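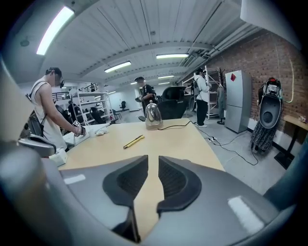 29 June 2025

Gripper build, second pair, shared shop at Rindale.

Carried over from last time: the left finger on unit B was closing late. Took the housing off and found the linkage pin had walked out of its bushing, nearly 2 mm. Pressed it back in and put a drop of medium threadlocker on the retaining screw. Let it sit while I did the pads.

Pads. Unit A has the textured pad on one side and the ribbed one on the other, as Jocelyn wanted. I was for matching pads but I'm going along with hers for now. A pencil is the test piece I care about most. It rolls away from a smooth pad when you come at it from above, and the ribs should give it somewhere to sit. The kettle is the other extreme and I don't plan to lift it by the glass with either unit, only by the handle, and only empty.

Trigger spring. The Felluson springs came in two rates and the bag was not labeled. Sorted them by hanging a weight off each. The softer ones go in the triggers, the stiffer ones are in the drawer under the drill press with a note on them. Ye-seo, please don't put them back in the same bag.

Encoder. Reads 0 closed and 1800 fully open on unit A. Unit B only gets to 900 before it stops changing, although the fingers keep moving. Checked the magnet first. It is centered and glued down. My guess is the divider setting in the firmware, as half is too clean a number for a mechanical fault. Ye-seo flashed B from the Zasach branch in January and I don't think anyone has touched it after that. Will compare the two config files before opening it up again.

Screws. The housing takes 14 per unit, all M2.5. Six are the long ones and they go along the back curve. If a long one goes in up front it bottoms out on the motor plate and feels tight when it isn't. I did this twice. Marked the long holes with a silver pen on the inside of the shell.

Power. Kettle is on a cord that runs off the table and over the floor. Want it moved or taped before we walk around with the grippers for any length of time.

Still open:
– config diff, A against B
– strain relief on the trigger cable, the printed one cracks at the corner
– ask Panganiban whether they will cut more of the ribbed rubber, same thickness
– Jocelyn wants a longer finger for the trays, says she has a drawing. I haven't seen it yet
– reprint the B shell in the gray, the current one has a soft spot near the thumb

Left the threadlocker to cure overnight. Don't run B until the pin has been checked again.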